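Orach Building, Ground Floor and Lobby
Walk-through inspection checklist with comments
Dec 30, 2025
Inspected by: Merja Vuorinen
Accompanied by: Sointu Honkanen (building office)
Copy to: Seija Ruotsalainen, Povisby Property Services

Marks used: OK, FIX (needs work), WATCH (look again next visit)

Entrance
Front doors open and close fully – OK
Door closer speed – FIX. Left door shuts too fast. Adjust the closer and test with the inner door both open and closed.
Entry mat flat, edges down – FIX. One corner curls up. Same comment as in November. Replace it this time; tape did not hold.
Outside step and handrail – OK. Rail is tight. Salt bin is full.

Exits and escape routes
Exit signs lit – OK
Rear corridor clear – FIX. Boxes for the Suominen office were stacked along one side. Sointu asked them to move the boxes the same day. The corridor has to stay clear even when a delivery is late.
Rear exit door opens without a key – OK
Emergency lights, 30 minute test – WATCH. All stayed on, but the one by the stairs was dim toward the end. Order a battery now.

Fire equipment
Extinguishers in place, tags current – OK
Extinguisher by the mail room – FIX. Bracket is loose, 2 screws missing.
Alarm panel shows normal – OK
Alarm log filled in – FIX. No entries for the last 3 weeks. Minttu Keskinen will take over the log and keep it at the front desk.

Floors and walls
Lobby floor, trip hazards – OK
Lobby floor, slip hazards – WATCH. The new cleaning product from Drandum leaves a film if it is not rinsed. Use the measured dose on the label and put the wet floor sign out before starting, not after.
Stone wall cladding – WATCH. Nothing moved when pressed by hand. I can't judge the fixings from the front, so please find the installer's paperwork before the next visit.
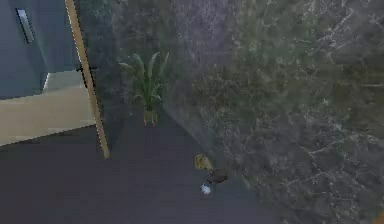

Wall corners at cart height – FIX. Small chips near the elevator. Sharp edge on one of them, smooth it down.
Baseboards – OK

Electrical
Outlet covers – OK
Extension cords – FIX. Cord under the rug at the reception desk. Remove it and use the outlet behind the desk.
Electrical closet locked – OK

General comments
Most items are small and can be done by building staff. The mat and the extinguisher bracket should come first. Marjatta Miettinen has the key to the parts cabinet – ask her before ordering screws.
Please send the closed items to me in writing. Anything still marked FIX will be carried over to the next sheet.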